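Call for Participants: Fruit Sorting and Table Setting Study, Buvbridge

Gebreyes Household Research, October sessions
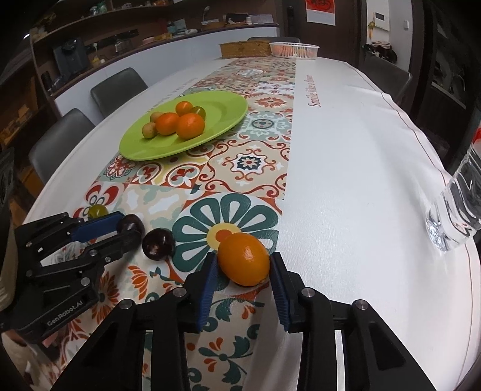

Gebreyes is recruiting adults for a study of how people sort, group and store fresh fruit at a home dining table. Each participant completes one session of 54 minutes in the kitchen and dining area of our Buvbridge apartment. Fruit is supplied. The work consists of moving mixed fruit between the table, a plate and baskets according to a written card, then repeating the task in an order of the participant's own choosing. Items differ in size and skin, from large oranges to dark plums and small yellow fruits, and part of the task is deciding which may share the round green plate. The tiled pattern on the tablecloth is not a placement guide and should be disregarded.

Requirements
Age 18 or over
Able to stand or sit at a dining table for the full session
Normal or corrected color vision
No known allergy to citrus or stone fruit
Able to read short instructions in English

Experience in food retail or catering is accepted but carries no preference. Persons who took part in the Flommont pantry study are not eligible.

Schedule and payment
Sessions start at 9:00 a.m. and 2:00 p.m. Payment is $54 per completed session, issued at the end of the visit. A second session may be offered at the same rate. The study has 162 places, of which 13 are reserved for left-handed participants.

Location
Urner Building, Buvbridge, 2nd floor. Street parking only.

To apply
Write to Kiros Mamo, study coordinator, at the Gebreyes office. State your name, age, dominant hand, any food allergies and preferred start time. Incomplete applications will be returned.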